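Spring Sorting Day: What to Do With Odd Pieces

April 16, 2022

The Iltedlow toy and parts library has finished its first full sort since November. We went through 61 boxes. Most were fine and went straight back on the shelves. The rest had pieces in the wrong set, or loose pieces that belonged to nothing we could name.

Loose pieces are now kept in shallow trays by color. Red is the fullest tray, followed by blue. If your set came home short, please check the trays before you ask us to order a replacement. Members matched 29 pieces to their sets in the first week, including two we had already written off.

Flat pieces with angles are the hardest to place, as several sets use similar shapes. Two things help. Hold the piece upright and compare its outline with the sheet inside the box lid. Then turn it over and compare it again — a good many of our pieces look right from one side only. Please don't force a piece to see if it fits. The tabs on the older Hyvönen sets are brittle, and we have no more spares for them.

The sorting table is the light speckled one, and it should be kept clear of boxes so that small pieces can be spotted. Boxes go on the floor or on the cart. Anything found on the table at closing goes in the tray of its color, even if you are sure which set it came from. Leave a note in the box and we will match it up the next morning.

Borrowing rules have changed a little. Sets can now be kept for 90 days, and each household may have up to 5 out at one time. Returns can be made at Iltedlow or at the Fovbridge branch, where the return shelf is inside the side door. Please close the lid with the strap and not with tape, which pulls the print off the cardboard.

We still need lids for the large Tosport boxes. If you have one at home without a box under it, bring it in.

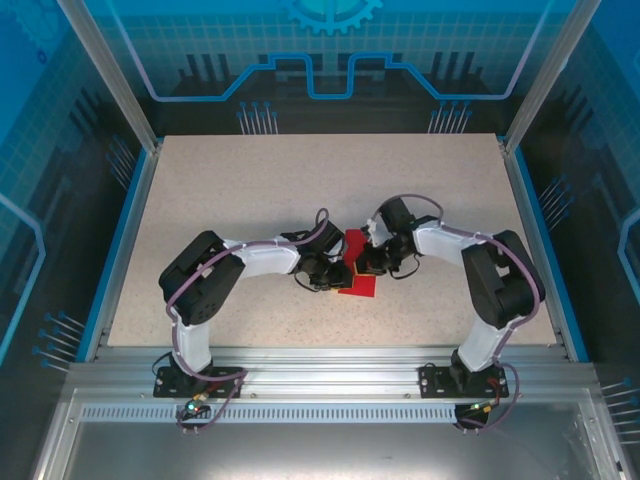 A flat red piece at the middle of the speckled table.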